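Rilley bench notes: the toast job, and why the right arm was off

Quick one this time, sorry, half of us are still unpacking from the move and I'm typing this between runs.
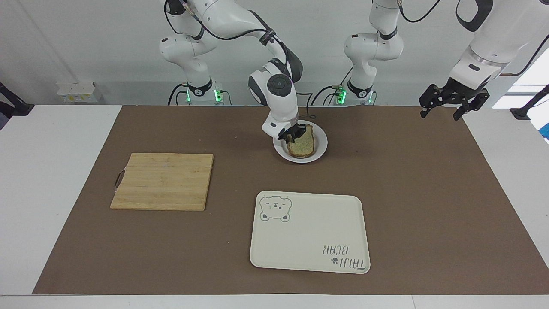

What happened

Short version: right arm let go of the bread when it shouldn't have, then carried on as if it was still holding it. No one hurt, nothing broken except one plate. But it took us far too long to work out why, and one part of it is a proper safety matter, so it gets the top slot.

Long version. The breakfast job is the one most of you have seen at open mornings. Slice of toast on the round plate, right arm takes it by the edge, moves it across to the bamboo board, goes home. Left arm stays up out of the way until it's wanted. We'd done 1,168 of these since the last rebuild and the drop rate was low enough that we'd stopped looking at it. Our mistake, that.

Then in December the drops started creeping up. Bread slipping out at the lift, mostly. We blamed the bread. Spent a whole morning on the bread. Thicker slices, thinner slices, a loaf from the Gastau shop that was more or less a roofing tile. No change.

The actual fault

Finger position reading on the right gripper was drifting. The gripper thought it was more closed than it was. Only a little at first, not enough to notice on a block or a cup, but toast is thin and crumbly and you have hardly any room to play with. So: fingers stop short, light pinch, lift starts, corner comes up, slice slides off.

Cause was a connector at the wrist that had worked itself loose. Not all the way out. Just enough to give a bad number now and then when the elbow was at full bend. Ernő Szilágyi found it by holding the cable still with one hand and moving the wrist with the other (power off, he'd like me to say) and feeling the click that wasn't there.

We had swapped the finger pads, the gripper itself and the whole calibration file by that point. All fine. All back on the shelf.

The bit that worried us

When the reading jumped badly, the controller was supposed to stop the arm. It didn't. It logged a warning and carried on with the last good number it had. Someone set it that way at Harkell, back when we were getting false stops every few minutes, and it never got set back.

So on the worst run the right arm dropped the slice, believed it still had it, and swung over to the board with the fingers nearly shut. Clipped the rim of the plate on the way. Plate went on the floor. One of us was leaning in to pick up the bread at the time, hand well inside the mat. The arm missed by a comfortable distance but it was luck, we hadn't planned on it.

Two things wrong there, then. The arm should have stopped. And the hand should not have been in.

What's changed

Bad finger reading now stops both arms, not only the one with the fault. Yes, you will get more stops. Please don't turn it off again. If you're getting false ones, come and find me or Ernő and we'll look at the cable first.

Grip check added after the lift. Arm raises the corner, waits, reads the fingers again. If the gap is wrong it puts the slice down and asks for help. Adds a bit of time to each run, can't be avoided.

Wrist connectors on both arms now have the locking clips from Zervas. They should have had them to begin with. The old ones went in the bin so nobody can put them back by acident.

Connectors to be checked by hand every 300 runs. Sheet is on the wall by the door. Initial it please, a tick is no use to anyone.

Hands stay off the mat unless the stop button is pressed in. I mean pressed in, by you, that run. An arm that isn't moving has not been stopped, it's just waiting for something. This goes for the left one too. It hangs up there doing nothing for long stretches and people forget about it.

Where we are now

Slow speed only until we trust it again. We're going for 2,000 clean runs before the speed goes back up, and a dropped slice counts as clean as long as the arm notices and stops. I know that sounds odd. A drop we can live with, an arm that doesn't know it's dropped something is the thing we're trying to get rid of.

So far the new grip check has caught 9 bad pinches. Went through the logs for each of them. Most were crumbs on the pads, so wipe the pads when you change the bread. Dry cloth. No spray, it gets in the joints.

Still to do: the same warning setting is probably sitting in the config for the cup job and the drawer job. Haven't checked either. Until somebody has, treat both as not safe to run on your own. If you've got a spare hour and know your way round the settings file, shout.

Also the stop button lead is too short to reach the far side of the table. Longer one is on order. Stand on the near side till it comes.

Spare connectors are in the second draw down, in the tub marked WRIST. If you take the last one, tell me.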